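Party rental company Teltis opens second warehouse, adds weekday pickup

Teltis, the party and event rental company, has opened a second warehouse on Bouzid Street and will start taking bookings from it this month. The new building holds the company's tents, dance floors and larger tables. Glassware, linens, chairs and serving pieces stay at the original store on Ravau Avenue, where customers will still go to see samples and sign contracts.

The move ends a long stretch in which the company stored its tents in rented space outside the county and trucked them in before each event. Owner Severyn Panasiuk said the extra driving had become the biggest single headache of the summer season.

"We would have a wedding in town and the tent would be an hour and a half away," Panasiuk said. "If a sidewall was torn or a pole was missing, that was three hours of somebody's day. Now it's across town."

The warehouse was last used by a flooring distributor and sat vacant for two years. Teltis signed the lease in March and spent the spring replacing the loading dock doors, repainting the floor and putting in a wash bay for vinyl. The wash bay has a drying line long enough to hang a full tent top, so crews no longer have to wait for a clear day to dry canvas outdoors after a rainy event.

Customers will notice the change mostly in pickup hours. Until now, anyone who wanted to haul their own rentals had to come in on the day before the event, between 2 and 5 p.m. Starting with the new bookings, pickup will be open every weekday from 7 a.m. to 6 p.m., and orders can be collected up to 3 days before the event at no extra charge. Returns are due by noon on the first weekday after the event. Late returns will be billed at one extra day's rate, as before.

Delivery prices have changed as well. The company has dropped its mileage chart and now uses two zones. Inside the city limits, delivery and collection together cost $78. Outside the city but within the county, the price depends on the size of the truck needed, and the office will quote it when the order is placed. Deliveries up stairs or across soft ground still carry a labor charge, and customers are asked to mention these things when they call.

Setup is included for tents and dance floors. It isn't included for tables and chairs, which are left stacked at the nearest door unless the customer pays for placement.

The first large job to come out of the new building will be the Tasier Neighborhood Supper, an outdoor dinner for 200 people held every year on the lawn behind the Tasier branch library. Radwa Belhaj, who has organized the supper for the last four years, said she had been renting from three different companies to get everything she needed.

"One place had the long tables but no tents. One had tents but wanted a minimum we couldn't meet," Belhaj said. "I had a folder just for the invoices."

This year's order is for two tents, long banquet tables, folding chairs and a string lighting kit. The company will put the tents up the afternoon before the supper and take them down the following morning. Belhaj said the library had asked that no stakes be driven near the sprinkler lines, so the smaller tent will be held down with water barrels.

The supper is a potluck with a main dish provided. Tickets go on sale at the library desk next week and are priced the same as last year. Children under 6 eat free but need a ticket so that a seat is set for them. There will be live music from 6:30 p.m., and the lawn closes at 10 p.m. under the city's noise rules. In case of heavy rain the dinner moves to the gym at the school next door, and ticket holders will get a message by noon that day.

Belhaj said she hopes having the tents stored nearby will make a late decision about the weather easier. Two years ago the group had to choose 48 hours ahead, called for the gym, and then had a dry evening.

Panasiuk said the company would hold off on charging the tent labor for the supper if the dinner is moved indoors before the crew leaves the warehouse. For other customers, the cancellation terms stay the same. A deposit of one third is due at booking. It is refunded in full up to 30 days before the event and in half up to 14 days before. After that the deposit is kept, but it can be moved to a new date within the same year if the items are free.

Along with the warehouse, Teltis has added to its stock. The additions include a second dance floor in dark wood finish, more round tables, a set of patio heaters for fall events, and children's tables with matching chairs. The company has also begun renting serving ware in small lots. In the past, plates and flatware came only in crates sized for big receptions, and people giving a shower or a backyard birthday often ended up paying for far more than they used.
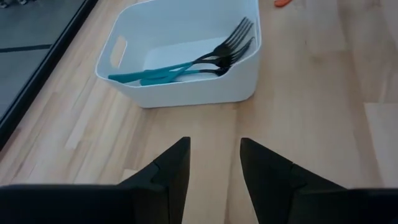 Small-lot orders can be placed by phone or at the Ravau Avenue store and don't require a deposit. They must be paid for at pickup. Plates and flatware should be scraped and rinsed before they come back, but full washing is done by the company and is part of the price. Missing or broken pieces are charged at replacement cost, and the price list is printed on the back of the rental slip.

The company has hired seven people for the new location, including a tent crew lead and a full-time driver. Two more seasonal jobs are open through the end of October. Applicants must be at least 18 and able to lift 50 pounds, and a commercial license is helpful but not required. Applications are being taken at the store.

Parking at the Bouzid Street warehouse is on the north side of the building. The entrance from the street is narrow, and the company asks that anyone towing a trailer come in by the rear alley and wait at the gate for someone to open it. A bell is mounted on the post. Customers picking up by car can pull straight up to the dock.

The city approved the rear alley for truck use on the condition that no vehicles load there before 7 a.m. A few residents of the block had raised concerns about early noise at a zoning meeting last winter. Panasiuk said crews leaving for morning setups will load the night before, and that the trucks will be parked inside with the doors shut.

He said he doesn't plan to move the store. The showroom on Ravau Avenue was redone last year with sample table settings, and most customers like to see linens and glassware together before choosing. Tents are harder to show. The company will put up one of each size in the warehouse lot on the first Saturday afternoon of the month through the fall, weather permitting, from 1 to 4 p.m. No appointment is needed. Staff will be there to help people work out what size they need for the number of guests they expect, and to explain what kind of ground each one can be set up on.

People planning a tent at a private home should check whether they need a permit. The city requires one for larger tents and for any tent with a heater inside, and the fire marshal's office asks for the application at least 10 working days ahead. Teltis will fill out the form for its customers but can't submit it without the property owner's signature.

Bookings for the holiday season open at the end of the month. The company said December evenings are likely to go first, and that customers who rented for the same event last year will have their dates held for two weeks before they are offered to anyone else. To keep a date, returning customers need to call the store or stop in during regular hours.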